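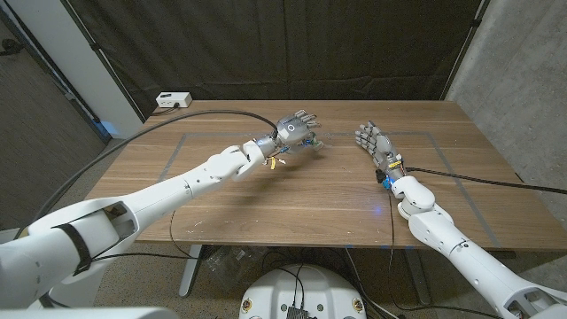

Call for participants: Fikus, the Flitport recipe project

Do you have a biscuit tin full of recipes at the back of a cupboard, or a drawer of scraps torn out of magazines, or a notebook in your grandmother's handwriting that falls open at the gingerbread? If so we would love to hear from you, and if all you have is one pudding that you make from memory and have never written down, we would love to hear from you just as much.

Fikus is a project about home cooking in and near Flitport, and about the bits of paper that home cooking leaves behind. We are looking for 33 people to take part in our next round, which begins in September. You don't need to be a good cook (several of our favourite contributors so far have been cheerfully terrible), and you don't need to have lived in Flitport all your life. Some of the best recipes we have came here in a suitcase.

The project was started by Ghada Akl, who moved to the town with her mother's cookery book and found that half the measurements were given in a coffee cup that had been broken before she was born. She has been asking people about their own cups and spoons and "enough flour" ever since, for over 20 years now, and the collection has grown to 3,956 recipes. A good many of them are for fruit cake. We would be very glad of more soups.

What taking part involves

You would come to us twice at Hutchins, the old draper's on the corner, where we have the first floor. The first visit is a long chat over tea, usually an hour and a half, though people do tend to stay on. We ask you to bring between one and five recipes, in whatever state they are in, and to tell us where they came from, who cooked them, what they were eaten with and what went wrong. We record the conversation, so that we can listen properly and not sit there scribbling.

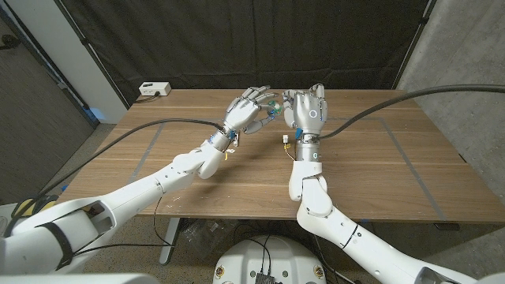 Two robotic hands over the wooden table, one of them holding a small green-and-clear object.

Between the two visits we ask you to cook one of your recipes at home and keep a kitchen diary while you do it. Please don't be put off by the word diary. A few lines on the back of an envelope will do very nicely, and we have had lovely ones from people who wrote down only the swearing. What we are after is all the things the recipe leaves out: the pan you always use, the point at which you turn the oven down, the smell that tells you it's ready.

The second visit is shorter. You'll go through your diary with Booker Pennington, who looks after the recordings and who will want to know why you used margarine. We then type up a full version of the recipe alongside the original, and send you both to check before anything goes into the collection. If you would like to change your mind about a story, or keep a name out of it, that is entirely up to you.

Your originals stay yours. We copy them while you wait and hand them straight back, gravy stains and all.

Who we would like to hear from

Anybody over 18 who cooks, used to cook, or was brought up by someone who did. In this round we are especially keen to meet people who learned in canteens, on boats or in school kitchens, and people who cook for one. 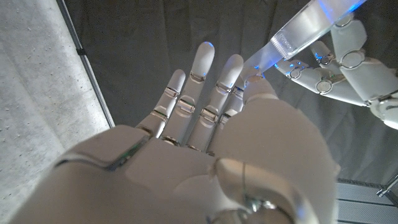
We would also dearly like more recipes in languages other than English. Ghada can talk with you in Arabic or French, and for other languages you are welcome to bring a friend or relative along to help. If two of you would like to take part together, sisters for instance, or a couple who disagree about pastry, do say so when you write and we will book you a longer visit.

Payment and practical things

Each participant receives £28 when the second visit is done, and we pay bus fares and the cost of your ingredients within reason (please ask first if it involves a whole salmon). Visits can be in the morning or from 5 pm. There is one flight of stairs at Hutchins with a handrail on both sides. If stairs are difficult we will gladly come to you.

The recipes from this round will be gathered into a small book printed by Skallumier, and everyone who takes part will be given two copies.

How to apply

Write to Ghada Akl at Fikus, first floor, Hutchins, Flitport, or leave a note in the box by the street door. Tell us your name, how best to reach you, and a little about one dish. There isn't a form. Half a page is plenty, though nobody has ever been turned away for writing more, and please do mention if there are any times of day that don't suit you.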